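4.3 Setting up the bathroom zone

The Valtis ventilation controller treats each bathroom as a separate zone. Complete section 4.2 (Main fan wiring) before you begin. One zone takes one humidity sensor and one duct damper. A second sensor can be added later under section 6.

CAUTION: Switch off the circuit at the breaker before you open the damper housing. The controller display stays lit on its backup cell and does not show whether the circuit is live.

1. Choose a spot for the sensor on an inside wall, at least 40 inches from the shower head. Do not mount it on an outside wall or over a radiator.

2. Hold the base plate against the wall with the arrow pointing up. Mark both screw holes.

3. Drill the holes and fix the plate with the screws supplied. For tile, use a masonry bit and start at low speed.

4. Push the sensor onto the plate until it clicks.

5. At the controller, press MENU, select ZONES, then ADD. The sensor light blinks green while it pairs. Pairing can take up to 200 seconds.

6. Enter a name for the zone and press SAVE.

Note — If the light turns red, remove the sensor from its plate, wait for the light to go out, and repeat from step 4. A sensor that was paired with another controller must be reset first (see 7.1).

The door is part of the air path. With the exhaust fan running, replacement air enters under the door or through a transfer grille. Measure the gap with the door closed and with any bath mat in its normal place. If the gap is smaller than the value in Table 4, trim the door or fit a grille.
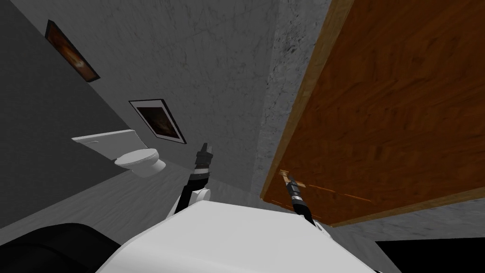 Figure 4-3. Bathroom interior with toilet and wooden door, tilted view.

7. Set the humidity threshold. The factory setting suits most homes. Lower it if the mirror is still fogged when the fan stops.

8. Set the run-on time. This is how long the fan keeps running after humidity drops below the threshold. Bathrooms with no window need a longer run-on time.

9. Run the zone test from the SERVICE menu. The damper opens fully, holds, and closes. Listen at the duct for scraping — a bent blade will pass the electrical test but leak when closed.

Replace the sensor filter every December, or sooner if the controller shows code F2. The fan motor is rated for 4000 hours between inspections. Hours are listed under SERVICE, then LOG, and are not cleared by a power cut.

Revised 14 Feb 2024. Technical review: Ekaette Ezeani.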